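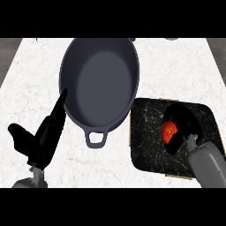
# Visit to the Barredo enamel works, Wednesday, April 8, 2026

Five of us from the evening cookery class went, on the early train. Kristine Samonte had booked the tour in December, and it was full by the time we got there, with 13 people in our group. You leave your bag and coat in a locker by the gate and put on a hard hat and overshoes. Closed shoes are a must and Elias had to borrow a pair.

Our guide was Angelica Tagle, who worked in the finishing shop before she moved to tours. She started us in the moulding hall. Each pan is cast in a sand mould, and the mould is broken up to get the pan out. The sand goes back round on a belt to be used again. It is very loud in there and I missed half of what was said.

The next room is grinding, seen through glass. After that comes the enamel. The first coat is sprayed on and fired, then the colour goes over it and the piece is fired again. The furnace runs at 856 degrees. We stood behind a yellow line and could feel it on our faces from there.

I liked the checking tables best. Two women turn each lid under a strip light and mark any pinholes with a wax pencil. Rejects are blasted back to bare metal and done again, or melted down.

Lunch in the canteen was lentil stew and bread, included in the ticket. Pacita asked about using metal spoons and was told to stick to wood or silicone. The advice on burnt-on food was to soak it overnight and leave the scourer alone.

The seconds shop is across the yard and takes cards only. Most of the stock was small dishes and odd lids. Allow half an hour, as there is one till.

The bus back to the station stops outside the gate. The last one is at ten past five.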